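Members' Forum > Bulletin Matters > Proposed change to the reference style

rdeschamps
Colleagues are invited to comment on the proposal that the Plostham Bulletin move from footnotes to author-date references, beginning with the October issue. The editorial office has received two written objections and would prefer that the discussion take place in the open. Contributors who have papers in review are particularly asked to reply.
Romain Deschamps, Editorial Office

R_Tomoana
I write in support. Our present notes are set in type so small that several older members have given up on them. In the last volume one article on parish records carried 60 notes, and a good many said only "ibid." A reader who wishes to know which edition was used must turn back through several pages to find the first mention. Author-date references would settle this at a stroke.

mckinnon.rhys
I must respectfully disagree with the previous member. The Bulletin prints a great deal of local history, and much of what we cite has neither an author nor a firm date. How is one to cite an unsigned ledger from the Clustside mill? "(Anonymous, undated)" is of no service to anyone. A footnote allows the writer to say where the ledger is kept and in what condition it was found.

I would add that the comparison with scientific journals, which was made at the annual meeting, is not persuasive. Their writers cite papers. Ours cite boxes.

C. Harawira
Both points have merit. I have copy-edited for the Bulletin for five years and would ask members to consider the labor involved. Under the present rules I must renumber every note when an author adds one late, and authors always add one late. The Pawłowska article went through this twice.

May I suggest a mixed system? Published works would be cited by author and date in the text. Archive material would stay in footnotes. The Punari newsletter has followed this practice for some time and its pages are perfectly readable.

mckinnon.rhys
Mrs. Harawira's suggestion is a fair one, though I am wary of any system that needs a page of instructions. The present guide already runs to more than most contributors will read. Who would decide whether a privately printed family history is a published work?

C. Harawira
The editor would decide, as the editor does now.

R_Tomoana
I could accept the mixed system, provided that "ibid." is retired in the footnotes as well. A short title takes up very little more room.

c_paewai
I should like to raise a related matter that has not been mentioned, namely the citing of illustrations. Under the present guide a picture is given a source line only if it comes from an archive. Pictures from members go in with a bare number, and pictures taken over from other periodicals are treated in whatever way the author pleases.
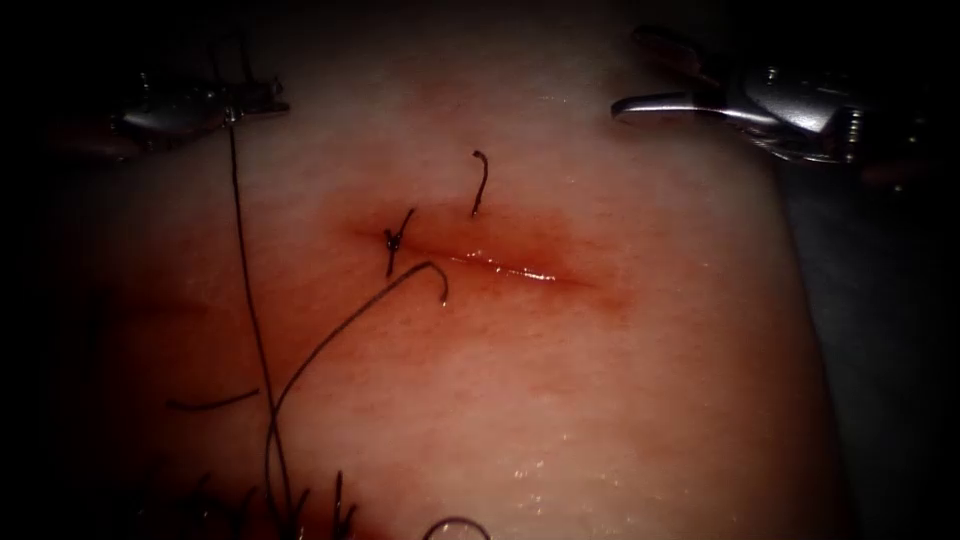 Vol. 5, No. 2, p. 200

With the volume, number and page kept directly under the picture, any reader can ask a library for the right page. I propose that the new guide require the same of every illustration, whichever reference style is chosen.
Cameron Paewai

R_Tomoana
Agreed. The title of the periodical should be given too, as a page number alone will not take anyone very far.

c_paewai
I accept the correction. Title first, then volume, number and page.

mckinnon.rhys
I have no objection to this part. My objection to the main proposal stands, and I would ask that it be recorded.

rdeschamps
It is recorded. The office will draft a page on the mixed system, with Mr. Paewai's rule for illustrations included, and will send it to contributors before any decision is made. Papers now in review will keep their footnotes. This thread is closed to new posts; short comments may still be left below.

Comments

J. (reader)
Please also consider larger type for the notes, whatever is decided.

Clustside member
I am with Mr. McKinnon. The notes are the first thing I read.

guest
Will the back issues be altered?

rdeschamps
They will not.

Contact the Editorial Office | © Plostham Bulletin | Page last updated 10 Mar 2018 | Back to top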